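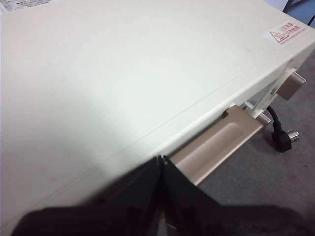

Luma Tenants and Small Kitchens list - message 2851

This site uses cookies to remember your list settings. By continuing to browse the archive you accept their use. Accept / Manage settings

From: Deisy Alvarado
To: smallkitchens list
Date: 8 August 2024
Re: Second-hand fridge, import plug, where to put it

Aminu, I've cut your message down to the parts I can answer. I went through much the same thing at Goretti when we fitted out the shared kitchen, so some of this is from doing it wrong first.

Aminu Nwachukwu wrote:

> We've been offered a small fridge for the Lim Street flat. It's
> a cream thing with gold-coloured handles, came over in someone's
> shipping container and has been in a garage since. I haven't had it
> running. The seller says it was fine when it was unplugged last November.
>
> The plug has three pins but I'm told it may not be ours. Can I just use
> a travel adaptor?

No. Don't run a fridge on a travel adaptor, even for a week while you sort something better out. Most of them are made for phone chargers and shavers, and plenty don't carry the earth through. A fridge starts and stops all day and the adaptor sits behind it where you'll never look at it.

The trap is that the Chinese three-pin plug and the Australian one look very similar. Both have flat pins set at an angle. Ours normally has insulation on the live and neutral pins close to the plug body, and an approval mark on the plug. If you've got bare metal all the way up and no mark you recognise, treat it as an import plug whether or not it goes into the wall. Get a licensed electrician to cut it off and fit a proper one, and to test the fridge while they're at it. Ours did the plug and the test in one visit and left a tag on the cord.

Before you ring anyone, find the rating plate. It's usually inside the fridge compartment low down on the left, or on the back near the compressor. You're looking for 220 to 240 volts and 50 hertz. If it says 110 volts, walk away. A transformer big enough for the starting current costs more than the fridge is worth.

> There's a label on it I can't read and a red warning sticker. Does it
> matter what they say?

It can. A red triangle on a fridge is often the flammable refrigerant warning, but I wouldn't guess from the shape. Take a clear close-up in daylight and put it through a translation app, or send it to the list and someone will help. If the plate says R600a it's isobutane. That's normal in household fridges now and nothing to be frightened of, but it does mean you don't chip ice out with a knife, you don't block the vents, and you don't let a mate drill into the cabinet to fix a shelf.

> It was carried up on its back. How long do I leave it?

Stand it upright overnight at least. If it spent the whole trip lying down, give it a full day. The oil needs to get back to the compressor. Then run it empty with a thermometer in a glass of water on the middle shelf. You want it at four degrees or under by the next day, and the freezer at minus eighteen. If it hasn't got there, don't load it up and hope.

> The only gap in the kitchen is under the bench between the stove and the
> end wall. It would fit with 10 mm spare each side.

That's tight. Go by the manual if you can find one. Without one I'd want 50 mm each side and more at the back, and I'd want it away from the stove altogether. We had ours in a slot like that for one summer and the motor barely stopped. Shifting it to the other wall made it quieter straight away - the side panels stopped getting so warm too.

Measure the door swing as well as the cabinet. Long bar handles stick out and catch on the wall before the door is square, and then you can't pull the crisper drawer out. Have a look at whether the hinges can be swapped to the other side. On a lot of these they can, but the handles have to be moved across too, and the screws under the handle caps are small and soft. Use the right size driver.

> Any tips for cleaning it? The top is a bit smudgy and it smells of garage.

Warm water and a little dish soap on the outside, then a dry cloth. On the pale cream finishes I'd stay off anything gritty, including the white foam blocks, as they leave a dull patch. Don't put vinegar or spray cleaner on the gold handles until you've tried it somewhere out of sight. Some are only a thin coating over plastic.

For the inside, a tablespoon of bicarb in 500 mL of warm water, shelves out, and go right into the folds of the door seal. Clear the little drain hole at the back with a cotton bud. Leave the doors propped open for a day. If it still smells, put an open box of bicarb in and check the drip tray over the compressor, which most people never clean. Ours was the whole problem.

Also test the seals. Shut a strip of paper in the door and pull. Do it on all four sides of both doors. If it slides out with no drag, try warming that bit of seal with a hair dryer and pressing it back into shape before you go looking for a new one. Geditov used to keep seals for odd sizes and cut them to length, but I haven't bought from them since we moved, so ring first.

Last thing, keep the cord up off the floor when you move it. I ran over ours with the trolley and had to have the whole lead replaced, not just the plug.

What does the plate say? If you post the volts, the hertz and the refrigerant I can tell you whether it matches the one we had. I've still got the Goretti paperwork in a folder somewhere.

Deisy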